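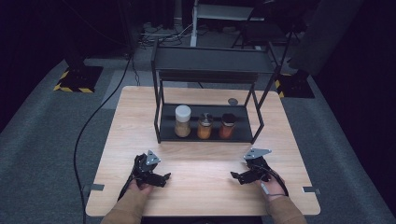

Hand-held grippers at the spice rack table, Gidolow workshop, Bruserley.

CAN A MACHINE PUT THE SPICES AWAY YET? GIDOLOW SHARES ITS FIRST HOUSEHOLD CHORES REPORT

Bruserley, July – Gidolow, the small firm that has been trying for a good while now to find out which everyday jobs a machine can be trusted with, is very pleased to share the first report from its Standham project, and would like to thank everyone in the town who wrote in with the chores they would most happily hand over (there were a lot of letters about ironing!).

The project looked at 33 chores, from the kitchen, the laundry and the shop floor. Each one was first done by people using hand-held grippers, so that the machine had something to learn from, and was then given to the machine to try 40 times. A chore had to go right in at least 30 of those tries to be called ready, and only 2 of them got there: putting jars on a rack and facing up tins on a shop shelf. Folding, wiping and anything involving a carrier bag are still a long way off, and we would sooner say so plainly than have people clearing a space in the kitchen for something that isn't coming this year.

Jars sound easy, and we thought so too when we began, but they come in all heights, the lids differ, and a jar of paprika set down a finger's width too near the edge is a jar of paprika on the carpet. A person corrects for that without thinking about it, and the machine has to be taught.
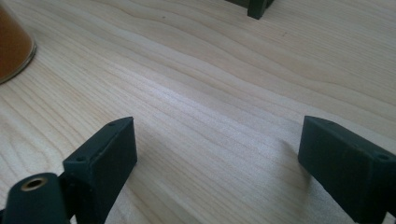 Salinas, the Bruserley grocer that tried out the shelf work, remarked that the tins were lovely and straight but that a Saturday lad would have finished the whole aisle and made the tea, and asked to be told when it could manage eggs.

We have promised to do just that. Work on eggs, soft fruit and the dreaded carrier bags starts at Standham in the autumn, and shops and households in the area who would like to lend us a chore are warmly invited to get in touch.

The full report can be had free of charge from the Gidolow office in Bruserley.

ENDS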